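Florkevby two-arm tabletop kit, worth it for a small shop?

kereama_bench
Looking at the Florkevby dual-arm package, the one Cliltside resells. Quote came back at $2198 a month on a lease, with setup and two days of training included. We do kitchen goods returns: cups, racks, small wooden stuff. Has anyone run it on mixed items like that?

lwhitlow
We've had one since September. Arms are solid. Setup took Cliltside a morning. The teaching part is where your time goes. I logged 506 runs on our cup and stand job before I'd let it go without someone next to it.

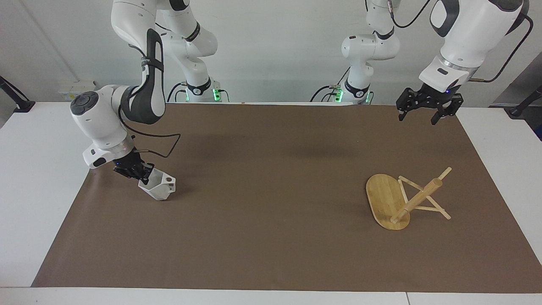 Most of those runs went into the grip. Faceted cups are easier than round ones because the fingers get a flat to close on, but you have to teach the angle. The kit wants to come straight down on everything by default. Change that first.

dockside_ray
506 runs for cups is a lot. We did ours in 212 on the Drarnilgate system and that one's cheaper.

lwhitlow
One item or mixed?

dockside_ray
One item. Same box every time.

lwhitlow
Then it's a different job. I'd expect lower numbers for that.

kereama_bench
How does it do with things lying on their side? Half our racks come out of the carton tipped over.

lwhitlow
Depends on the shape. Anything with a post, it'll grab the post and try to stand it up one-handed. With a heavy base that slips. You want one arm on the base and one on the post, and the two-arm routines are an add-on. Ask for that in writing, our first quote left it out. With it we pay $2344.

J. Whitlock
Jordan Whitlock here, I do installs for Cliltside. The two-arm routines are on the standard quote now. If yours doesn't list them, ask for Lizeth Arango in sales and she'll send a corrected one.

dockside_ray
So the price went up and the add-on got folded in?

J. Whitlock
No, the base price didn't change. I can't speak to older contracts.

lwhitlow
Nice to hear. I'm still being billed for it, so I'll be calling her too.

kereama_bench
My quote doesn't list them. Emailed Lizeth just now. Also, what do you put down on the table? Ours is glossy white.

lwhitlow
Plain brown paper off a roll. Tape the corners and swap it when it gets torn up.

dockside_ray
Rubber mat. Paper creeps.

lwhitlow
Not if you tape it.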